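The back bedroom was 43 degrees when I got up this morning. I know this because I finally bought a little thermometer and stuck it on the bookshelf in there, and I now check it way more often than any normal adult should. My coffee goes cold if I carry it in. The cat won't even sit on the bed, and that cat will sit on a pile of wet leaves if you let him.

So this is my draft post. I've been promising one since we moved to Drullmont, and a few of you have been asking how the old house is holding up in the cold. It's holding up like a screen door! I love it anyway.

Here's what I've figured out so far. The windows get all the blame in an old house, and sure, mine rattle. But I spent most of the fall fussing over them and it barely made a dent. Then one windy night I was lying on the floor in the hallway (long story, my back was out) and I could feel cold air pouring across my face. It was coming from under the baseboard. A steady little breeze, like somebody had left a tiny fan running back there.

After that I went around the whole house with a stick of incense, which my grandmother would have found very suspicious. You hold it near an outlet or the edge of a door and watch what the smoke does. At the attic hatch it shot sideways. At the plate behind the stove it did a little curl. Around the dryer vent it just about went out. The windows I'd been so worked up over? The smoke wobbled a bit and went straight up.

I took my list to MacDonald Hardware, because it's the only place in town that's still open after I get off work, and came home $80 lighter. Foam gaskets for the outlets, weatherstripping for the back door, a door sweep, a roll of foil tape, and two tubes of Stula, the paintable caulk. I had never used a caulk gun before. I'd like to tell you I picked it up fast. The first stretch of baseboard took me 40 minutes and looks like I frosted it with a butter knife.

The trick (for me anyway) was cutting the tip way smaller than I thought I should. I'd been chopping off a big hunk and then wondering why I had a river of the stuff. Small cut, steady squeeze, wet finger, keep moving. By the dining room I was pretty good. By the front hall I was so good that I got cocky and ran a nice clean bead right along the bottom of a closet door that we do still need to open. Had to slice it free with a box cutter.

The outlet gaskets are the easiest thing in the world and I wish I'd done them in October. Turn off the breaker, take off the cover, press the foam in, put the cover back. I did the whole upstairs while listening to a ball game.

The back door was more of a fight. It's an old door and at some point it was shaved down at the bottom to clear a rug that's long gone, so the gap is wide on one side and almost nothing on the other. The sweep only comes straight. I ended up mounting it on a slant, and if you look at it for too long you start to feel seasick. But no more snow blowing in on the mat!

As for the heater question, yes, we do have one. It's a Clokov, one of those oil-filled ones that looks like a small radiator on wheels, and it was in the garage when we got here. It ticks when it warms up. I run it in the back bedroom in the evening and shut it off before bed, and I'd love to get to the point where I don't drag it out at all. The rest of the time I wear a hat.
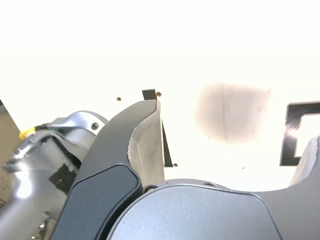

Ductwork is the part I keep putting off. Most of ours runs through the crawl space, and the one time I went under there with a flashlight I found a joint that had pulled apart far enough to put my hand in. We've been heating the spiders. I did get the foil tape on it, lying on my side with my elbow in the dirt, and it isn't pretty work. I never could cut tape neatly. I tear it, so it comes out a lot like that black patch stuck across the silver metal, ragged edges and all. I've decided I don't care how it looks as long as the air stays in the pipe. I wiped the dust off first this time, which I skipped on the dryer vent, and that one was hanging loose again inside of a week.

There are more joints farther back, past where I can comfortably crawl, and I'm waiting for a milder spell to go after them. February if we're lucky. I also want to build a proper insulated lid for the attic hatch. Right now it's a square of thin board with an old comforter on top of it, and every time I go up there I get the comforter in the face.

I don't have the gas bill yet so I can't give you any real numbers. What I can say is that the hallway floor doesn't blow on my ankles anymore, and the curtains in the dining room have quit moving by themselves. The back bedroom still needs something. I'm starting to suspect there's no insulation at all in that outside wall. If you've had the blown-in kind done in an old plaster house, tell me how it went and how big a mess they made, because I've heard everything from "you'll never notice" to "we were vacuuming until Easter."

Recent posts
Soup for when the kitchen is freezing
What I kept and what I tossed when we moved
The great gutter disaster
Painting the front hall, again
A slow walk through downtown Drullmont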